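Lista de comprobación de seguridad – puesto de mesa con fondo oscuro
Centro Tamayo, sala Alholm
Revisión correspondiente a febrero

1. Mesa de trabajo

Superficie plana, mate y sin reflejos molestos: conforme.
Objetos ajenos a la tarea retirados del tablero: conforme.
Estabilidad al aplicar presión en las esquinas: conforme.
Comentario: el tablero mide 1,000 mm de ancho por 800 mm de fondo, según ficha del proveedor Lirent. Se recomienda reapretar las patas en la próxima visita.

2. Cortina de fondo

Fijación superior: conforme.
Distancia a tomas eléctricas: conforme con observación.
Certificado de reacción al fuego: pendiente.
Comentario: la documentación entregada corresponde a la referencia 668, mientras que en el inventario consta la 764. El responsable de la sala deberá aclarar la discrepancia y remitir el certificado correcto. Hasta entonces no se autoriza el uso de focos halógenos junto al tejido.

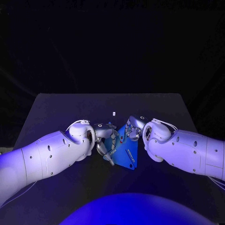 Texto e inspección: Flor Cárdenas
Área de Prevención, Dernness

3. Iluminación

Alumbrado general: conforme.
Visibilidad del borde de la mesa frente al fondo: conforme con observación.
Comentario: la mesa y la cortina son ambas de tono oscuro y la luz es más intensa hacia la parte delantera del tablero. Se propone señalizar el borde posterior con cinta clara, siempre que no interfiera con la actividad.

4. Objetos sobre la mesa

Piezas situadas hacia el centro, lejos de los cantos: conforme.
Ausencia de recipientes con líquido: conforme.
Comentario: el objeto azul utilizado en el puesto no figura en la relación de material. Debe incorporarse con su denominación y lugar de almacenamiento.

5. Orden y accesos

Paso libre en los laterales: conforme.
Salida de la sala despejada: conforme.
Extintor accesible y con revisión vigente: conforme.
Comentario: las cajas de embalaje acumuladas junto al armario de entrada se retiraron a las 11:30, durante la propia visita.

Resultado: apto con observaciones. Quedan abiertos los puntos 2, 3 y 4 – el primero tiene carácter prioritario. Las correcciones se comunicarán por escrito al Área de Prevención, con copia a la dirección del centro.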